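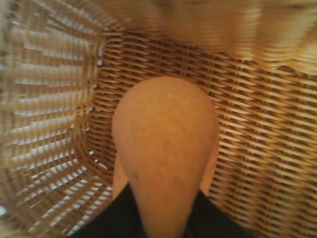 Why would anyone reopen a village shop that had already shut twice?

Stubbornness, mostly, and the rent was 300 pounds a month.

The new owner of the shop at Truvovcombe gives this answer while slicing ham, and doesn't look up. She had spent years in insurance, "where at least people only shouted down the phone", and took the lease in November, a month in which the lane floods and the bus gives up.

The first delivery was 3000 tea bags. She had ordered 300. "We drank our way out of it," she says. "I still can't face a cup before noon."

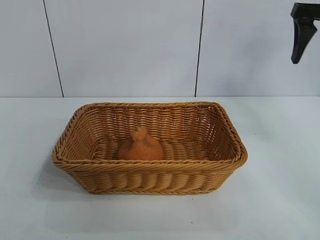
Trade picked up once she began stocking Mutatholm cheddar, a cheese that divides the village along old lines. Half of them say it tastes of cellar. The other half say that is the point of it, and buy 2 pounds at a time.

She has been asked to sell lottery tickets, fishing bait and, by one hopeful customer, a tractor. The bait she agreed to. It lives in its own fridge, well away from the trifles.

Would she open a second shop? "Ask me when the roof's done," she says, and goes to move the bucket.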